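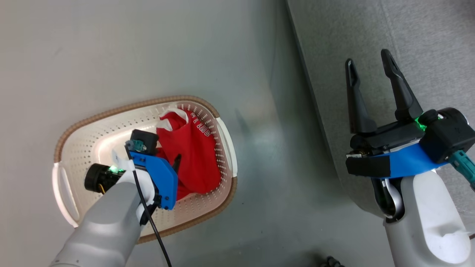

4. Working rules for cloth handling on shared floors

4.1 Scope

The rules in this section cover two-armed pick and place of soft goods into and out of open containers, in rooms where people may walk through. Clothing, towels, bed linen up to pillowcase size. Not covered: wet goods, anything with a zip longer than the gripper finger, anything with a pet on it. We wrote them for the Ralladholm site and then tried them on the runs there, so a fair amount is local. Where a rule depends on the room and not on the task we say so.

A pilot set was drafted in June. It was too long. Operators skipped the second page, which we know from the sign-off sheets, where the second page is mostly blank. The version reported here was frozen on July 23, 2025 and fits on one side of paper. It goes by the name Imon on site and we use that name from here on.

4.2 The idle arm

Most arguments were over this one. In a one-handed grasp from a floor container the second arm has nothing to do, and the pilot rules said only that it should be "safe". Safe meant different things to different operators. Some parked it folded against the body. Some left it wherever the last task ended. Some held it over the container so that it was ready to help, and that group had the most arm-to-arm stops.

Imon now says:

Rule 1. The idle arm stays outside the rim of the container, seen from the head camera, for the whole of the grasp.

Rule 2. The idle gripper is either fully open or fully closed. Never part way. Part way looks like a grasp in the logs and the labelling tool will treat it as one.

Rule 3. The idle arm may point up or down but not across the working arm.

The head view at the start of this section is a fair case of Rule 1 in use: left arm down in the basket on the red garment, right arm standing off to the side with its gripper open. The status lights on both wrists show green there. We ask that at least one status light be in the head view at the moment of grasp. A reviewer going through video weeks later has no other quick check that the arm was reporting a healthy state, short of opening the joint log and lining up the times by hand. Slow job.

Fingers up on the idle arm drew some complaints. It is not a restful posture for people to stand next to. We left it allowed, with the note that fingers down is prefered when anyone is within reach.

4.3 Cables

Rule 4. Any cable that crosses the front of a forearm is checked by hand before the session and after any stop.

Short rule, long history. Cables near the wrist have to go somewhere, and on our arms a black one runs down from the wrist in front of the forearm. It can be seen doing so in the same head view. The Kang guidance we started from asks for all cabling to be sleeved. Good advice for a fixed cell. On a mobile base with wrist cameras that get swapped mid-week, the sleeves came off and stayed off, and a rule that everybody breaks is worse than a weaker one they keep. So: a hand check, signed, with the name of whoever did it.

We considered a limit on slack length. Dropped it. Measuring slack on a bent arm gave a different answer each time and the operators stopped trusting the tape.

4.4 Containers

Rule 5. Reach in over the rim. Do not push through or against a side wall.

Rule 6. If the container moves on the floor, stop, log it, put it back by hand.

Light plastic containers slide on smooth flooring. The robot cannot feel this well through the cloth. The wrist camera does not help either, as it moves with the hand and the container appears to move all the time anyway. The head camera does help, provided the rim is in view, so Rule 5 also asks that the full rim be visible from the head before the reach begins.

Perforated walls need a word. A fingertip that is narrow enough can catch in a row of holes, and loose thread can too. Our fingers have slotted cutouts along them, which gives thread a second place to catch. Imon asks for a look at the finger cutouts between runs. No tool needed, just look.

Labels and warning stickers on the container are left in place. This came from Adwoa Ayaaba, who reviewed the pilot wording and pointed out that we were asking people to tidy the product for the sake of the camera. A sticker is part of what a home looks like. Barcodes and small print are allowed in the wrist view. Anything with a name or an address is not, and that is checked at review.

4.5 Grasp and lift

Rule 7. Close on cloth only. If a finger is touching the container as well as the cloth, open and start again.

Rule 8. Hold still after closing, then lift. The hold is long enough for the wrist image to be sharp on the cloth next to the finger.

Rule 9. Describe the item by what can be seen at the moment of grasp.

Rule 9 is for the labellers but the operators need to know it too. A bunched piece of red fabric can be called a shirt from one camera and a towel from another, and both labellers will be sure. Under Imon the label is "cloth, red" until a view shows enough to say more. Lettering, a hem, a sleeve. The earlier habit was to copy the name from the task sheet, so that the label agreed with the plan even on runs where the wrong item had been picked. Bad for anyone training on it.

Figure 2 is the kind of wrist view the rule has in mind. Both fingers are on the red cloth, near one end of it, with the tan rim of the container curving behind. What the cloth is for can't be settled from that view and the label should not try.
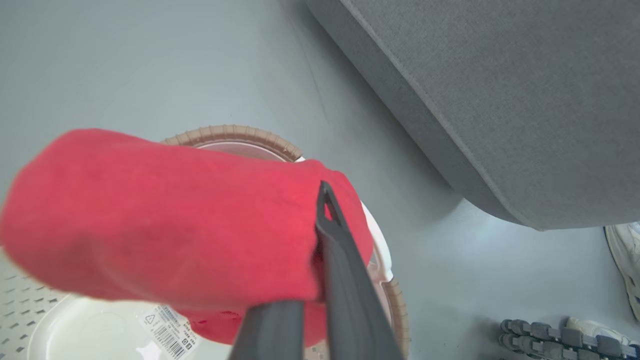

Figure 2. Wrist camera view of red cloth held between the gripper fingers above a container with a tan, ridged rim. At the right, on the floor: white shoes, partly in view, and a dark grey segmented object.

4.6 Floor and people

Rule 10. Whatever is on the floor near the container at the start is written down. It need not be moved.

Rule 11. Feet in the wrist view are logged as a person present, also when nothing above the ankle shows.

Rule 10 used to say the floor must be clear. Two objections. First, a cleared floor is not the floor the robot will meet later. Second, it was not kept, and the sheets said "clear" on days when the video said otherwise. Writing things down turned out easier to get people to do than moving them. The object at lower right in Figure 2 goes on the sheet as "segmented object, dark grey, floor right" and that is enough. The furniture goes on too if it is near enough to be touched by an elbow.

Rule 11 is stricter than it sounds. A shoe is a shoe, and the reviewer cannot tell from a single still whether anybody is standing in it. Log a person. The cost of a wrong "present" is one line in a table. The cost of a wrong "absent" is that the run goes into the unattended set, where it does not belong, and gets used as evidence about how the robot behaves when left alone.

Edges between floor types (smooth floor to textured panel, for us) are noted once per room and not per run.

4.7 Review

All 4000 runs collected under Imon were passed through Cimgate, our own logging and review tool, which holds the head and wrist video side by side with the sign-off sheet. It flagged 545 for a reviewer. A flag means only that the sheet and one of the automatic checks disagree, e.g. the sheet says no person and the foot detector fires. It is not a rule break as such. Of the unflagged runs, 500 were drawn at random and read by hand anyway, by reviewers who were not told which pile they came from.

The commonest disagreement was over Rule 2, the part-open idle gripper. Next was Rule 11. Rule 4 gave almost no disagreements, which we do not take as good news; there is no automatic check on cables, so there is nothing for the sheet to disagree with. A signed check can be signed from a chair.

Reviewers worked in pairs for the first week and alone after that. Where a pair could not agree the run was kept and marked "disputed", with both readings stored. We think this matters more than it gets credit for. Throwing out disputed runs would of left us with a cleaner set and no record of where the wording fails.

4.8 Known gaps

Nothing in Imon covers handing cloth from one arm to the other. Rule 3 in fact forbids it as written, and runs that need a handover are collected under a separate waiver for now. Nothing on children. Nothing on lighting, beyond the sharpness point in Rule 8; the room at Ralladholm is bright and even and we never had to think about it. A dim hallway would need its own wording.

Rule 5 assumes an open top. Lidded baskets are next, draft wording is in the appendix, untested.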